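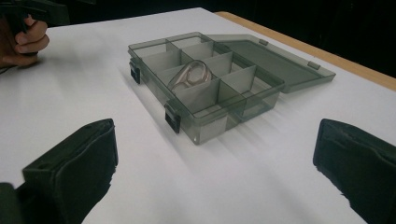 08/07/2026

Back at the clogs! I swore in March that I was done painting shoes for good, and yet I spent the whole morning on the left one of the Saltumetti pair (the turquoise ones, for anyone reading this who lost track, and I don't blame you). First coat of the leaf green went on the toe and I hated it. Way too yellow. Mixed in a little of the Witlow blue and hated it less, so that's the color now.

Notes on the primer before I forget. The thin stuff beads up on rubber if I skip the sanding, and I skipped the sanding, so the heel has to be done over. 220 grit, light pressure, then wipe it down and let it sit. I keep trying to cheat on that and it keeps catching me. The toe, which I did sand, came out lovely -- I scratched at it with a fingernail at lunch and it held.

Buppha Thammasiri stopped by to use the heat press and told me the straps look like lettuce. Fair. She also thinks the socks should go first and the shoes should match them, which is the reverse of how I've been working all year. I tried it on paper with the striped pair from Lewis and I think she may be right, darn it. The plum stripe wants a plum strap. So the right shoe gets a plum strap and the left one stays lettuce until I make up my mind (yes, I know, and I might leave them that way, who's going to stop me).

Sock dyeing: batch 5 is rinsed and hanging. The wool blend took the orange like a dream and the cotton ones came out a sort of sad peach. Same dye pot, same time, so I'm blaming the fiber. Next time keep the cotton for the other dye and don't mix them. If anybody wants sad peach socks they're on the rack by the sink, help yourselves!

Button order: I put in for 34 of the big coconut ones for the sweater cuffs and the flower clips. Truma wanted me to take a bag of 2,000 to get the good price, and I was tempted for a whole cup of coffee. Where would I even wear them all?

Tomorrow, sand the heel. Really sand it. Then primer, then a thin coat of the green, and leave it overnight before the sealer goes anywhere near it. Also find the small flat brush, the one with the red handle -- Buppha, if it went home in your bag again, I need it by noon.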